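## Sew Club picks the boxy bag!

The votes are in for our October project, and I could not be happier - we're making the boxy zip bag with the rope handle. It beat the apron by 14 votes, and yes, one of those was mine.

If you've only ever sewn flat things (pillowcases, napkins, that sort of stuff), this is a wonderful next step. You start with a plain rectangle, put the zipper in first, and then pinch and stitch the corners until the whole thing pops into shape. I still get a kick out of that moment every single time!

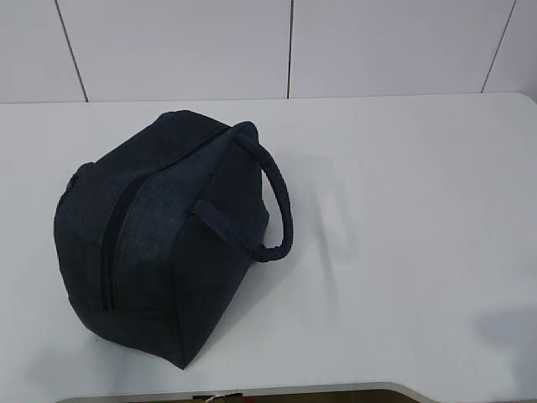
Navy is my favorite for this one, with the zipper and cord matched as closely as you can manage. A tone-on-tone bag looks so grown up, and dark fabric is very kind to a wobbly seam. Yeison Montoya is already planning his in mustard, though, so please go as bright as you like.

Cut your cord a little longer than you think you need, and wrap the ends with tape before you do anything else, or it will start to untwist on you. The fabric tabs that hold it want two passes of stitching. Don't forget the little folded tab at the end of the zipper, either - it gives you something to grab when you're pulling it closed.

Yaowalak Phetsri has the pattern sheets and a big box of zippers at the Curnbridge room. Bring your own thread and a heavy needle.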